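Keeping little hands busy while you tidy up

Toddlers like to copy, so let them. Give yours a dry cloth and one low surface, and name what you both do — wipe, fold, stack. Six minutes is plenty at age two.

Keep bath toys and blocks in separate tubs. Label each with a drawing, so a child who can't read yet can still put things back.

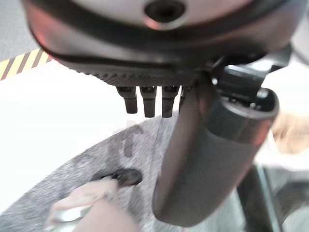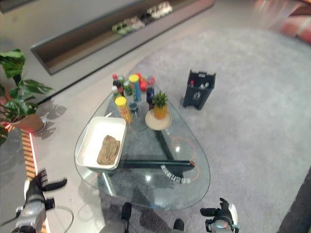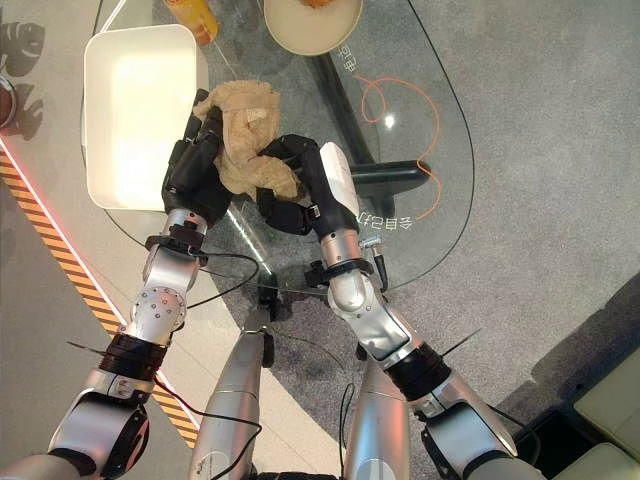
Second and third photos: the glass table.

Store cleaning sprays up high, behind a latch. Stop before your child gets tired, and put the cloth in the same place every time — ours hangs by the back door.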